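The Haworth "split" story is back for August, and I don't believe a word of it this time either.

In case you've been spared, Haworth are the duo who had that one huge summer single and have been living off it very nicely ever since. On Friday a gossip site called Clevden ran 1,113 words claiming the pair are "barely speaking" and travel to gigs in separate cars. I read all of it, so you needn't. The evidence comes down to 2 unnamed "insiders", one of whom says things like "the magic has gone", a phrase I have never heard a human being use out loud.

The other insider reckons there was a row backstage at Ninholm that lasted 90 minutes. Who timed it? I was at Ninholm. They came on 15 minutes late, played the hits, did the bit with the tambourine and hugged at the end. Fair enough, people can hug and still loathe each other. But if you want me to believe in a blazing row you'll have to give me more than a pal of a pal.
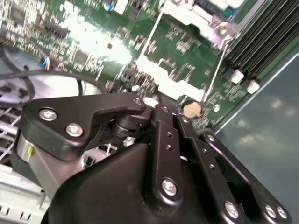
Circuit board, up close.

What makes me properly suspicious is the timing. The last time they were "on the brink" there was a live album out a fortnight later. The time before that it was a perfume. And now, would you look at that, Fluron has them down for a reunion special in the autumn. How do you have a reunion if you never split up? You get somebody to say you did.

I'm not saying either of them rang Clevden personally. I am saying that neither has denied it, and these are people who once put out a statement about a haircut.

A couple of you have emailed to say I'm being hard on them and there might be real upset behind it. There might. If so I'll say sorry on here, in bold. Until then I'm filing it with the secret wedding and the move to Portugal, both of which I also had to read about at great length.

Comments are open, but please don't send me the tambourine clip again. I've seen it.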